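Marquage au sol et câbles autour d'un bras : quelles règles ?

Posté par Fahy dans Robots et automatismes, 4 réponses masquées par la modération

Bonjour,

Je m'occupe d'un petit poste de manipulation de textile chez Skenora. Le bras travaille sur une table carrée, à vitesse réduite, et un opérateur vient remettre la serviette en place entre deux essais. On me demande de rédiger les consignes du poste avant décembre. Faut-il une clôture, ou est-ce qu'un marquage au sol suffit ? Et que dit-on des câbles en général ? 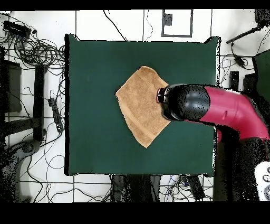
Le poste en cours d'essai, pince au coin droit de la serviette.

La fiche interne 2108 parle seulement de l'arrêt d'urgence. Merci d'avance.

Caoimhe Hayes

Le point de départ, c'est l'appréciation des risques, pas la clôture. Regardez l'ISO 12100 pour la méthode, l'ISO 10218-2 pour l'intégration du robot et l'ISO/TS 15066 pour le travail collaboratif. Un marquage au sol informe, il n'arrête personne. Si l'opérateur entre dans la zone bras sous tension, il faut une fonction de sécurité prévue pour : arrêt surveillé, limitation de vitesse avec détection de distance, ou limitation de force. « Vitesse réduite » dans le programme ne compte pas si ce n'est pas une fonction de sécurité du contrôleur.

La pince fait partie de l'appréciation, même avec du tissu. Notez ce qu'elle fait en cas de coupure.

Pour les câbles, il y en a beaucoup par terre autour de la table. Je les ferais passer sous goulotte ou le long des pieds, avec la multiprise fixée hors du passage. Dans vos consignes, écrivez par quel côté l'opérateur arrive et gardez ce côté libre.

Markby

Nous on a mis du ruban jaune et voilà, jamais eu de souci.

Ernbridge

D'accord avec Caoimhe, pas avec le ruban seul. À ajouter : qui a le droit de réarmer, et d'où. Le réarmement doit se faire hors de la zone, avec vue sur tout le poste. Chez nous c'est la consigne 3821, une page affichée près du pupitre, relue à chaque changement d'outil.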